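Juli, abends kurz vor elf

Zweiter Abend mit den Handtüchern. Die Greifhand liegt gut, das Gewicht stört erst nach einer halben Stunde, dann allerdings im Handgelenk und nicht im Unterarm, wie ich erwartet hatte. Ognjen Kadrić hat am Telefon wieder behauptet, das Falten sei im Grunde erledigt, er habe Videos gesehen. Ich habe auch Videos gesehen. In den meisten liegt das Tuch zu Beginn flach auf dem Tisch, und der Schnitt kommt immer dann, wenn es verrutscht.

Die Aufgabe, wie ich sie mir für diese Woche gesetzt habe: ein Mikrofasertuch in beliebigem Zustand aufnehmen, eine Ecke finden, zweite Ecke finden, einmal längs, einmal quer, ablegen. Von Hand brauche ich dafür 9 Sekunden, ohne hinzusehen. Mit dem Greifer in der Hand, also mit meinem Kopf und meinen Augen, aber nur zwei Backen statt zehn Fingern, dauert es ein Vielfaches. Dieser Vergleich interessiert mich mehr als jede Vorführung. Wenn ein Mensch mit dem Werkzeug schlecht faltet, liegt ein Teil des Problems im Werkzeug, und keine Software der Welt wird daran viel ändern.

Beobachtungen von heute, ungeordnet:

Der Griff mitten in den Stoff gelingt praktisch immer. Tuch fällt zusammen, hängt in einem Bausch herunter, fertig. Für Aufgaben wie »vom Boden aufheben und in den Korb« reicht das völlig. Das würde ich einer Maschine heute schon zutrauen, mit Ausschuss im niedrigen Bereich.

Der Griff an der Kante ist eine andere Angelegenheit. Frottee hat Schlingen, die Kante ist dicker als die Fläche, aber nicht so viel dicker, dass man sie zwischen zwei Backen sicher unterscheiden könnte. Mit den Fingern rolle ich den Saum unbewusst zwischen Daumen und Zeigefinger. Der Greifer rollt nichts. Er hält oder er hält nicht.

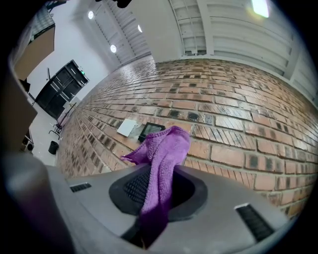

Zum Ablegen auf Ziegelboden noch eine Anmerkung. Die Fugen sind tiefer, als man denkt, und der Stoff bleibt an rauen Stellen hängen, wenn man ihn zieht. Auf der glatten Tischplatte bei Wim Wuyts hatten wir das Problem nicht, dort rutschte das Tuch eher zu viel. Wer also nur auf einer Oberfläche übt, bekommt ein System, das eine Oberfläche kann. Ich notiere mir das für die Versuchsplanung: mindestens drei Untergründe, gleiche Tücher, gleiche Reihenfolge.

Wim sieht die Sache übrigens nüchterner als Ognjen und optimistischer als ich. Er hat in der Wäscherei Jansen zwei Jahre lang die Zuführung an der Mangel betreut. Dort läuft das Falten seit Langem automatisch, nur sind die Stücke einheitlich, feucht und gespannt, und am Anfang der Strecke steht ein Mensch, der zwei Ecken einhängt. Genau diese zwei Ecken fehlen im Haushalt. Wim meint, man müsse dem Gerät eben einen festen Platz geben, eine Art Station mit Klammer, und das Tuch durch Schwerkraft aushängen lassen, bis die unterste Ecke frei ist. Das funktioniert mechanisch. Es ist aber dann eine Faltmaschine mit Arm und kein Haushaltsgehilfe.

Die Anlage von Wotarden, die er mir im Frühjahr gezeigt hat, arbeitet nach diesem Prinzip. Laut Protokoll 774 Versuche, davon ein großer Teil mit sauberem erstem Griff. Was als sauber galt, stand nirgends. Ich habe zweimal nachgefragt und beim zweiten Mal eine Broschüre bekommen.

Vorläufige Einschätzung, damit ich sie in einem Jahr nachlesen und mich ärgern kann:

Aufheben und einsammeln: machbar, auch in unaufgeräumten Räumen, sofern man Geduld hat.
Staub wischen mit Tuch im Greifer: auf freien Flächen machbar. Sobald Gegenstände daraufstehen, wird es ein anderes Problem, nämlich umräumen.
Falten: in der Werkstatt ja, zu Hause noch nicht.
Spülmaschine ausräumen: Besteck nein. Teller vermutlich ja, Gläser nur, wenn man sie ersetzen will.

Das Tempo bleibt der wunde Punkt. Ognjen rechnet mit einem Gerät, das nachts arbeitet, da sei Geschwindigkeit egal. Das Argument ist nicht dumm. Eine Maschine, die für einen Korb Wäsche vier Stunden braucht, stört um drei Uhr morgens niemanden, solange sie leise ist und nichts verklemmt. Nur muss dann auch der Fehlerfall ohne Menschen auskommen, und gerade dafür habe ich bisher keine Lösung gesehen — weder bei Wotarden noch in den Unterlagen von Binora.

Morgen den Saum markieren. Farbiger Faden, vielleicht auch eine Reihe dickerer Nähte, und sehen, ob ich die Kante damit schneller erwische. Ziel sind 100 Griffe pro Variante, bei drei Varianten also 300 insgesamt, verteilt auf mehrere Abende, sonst messe ich am Ende nur mein Handgelenk. Backenpolster vorher abwischen, da setzen sich Fusseln fest. Neue Strichliste anlegen, die alte hat Kaffee abbekommen.

Wim wegen der Klammer anrufen.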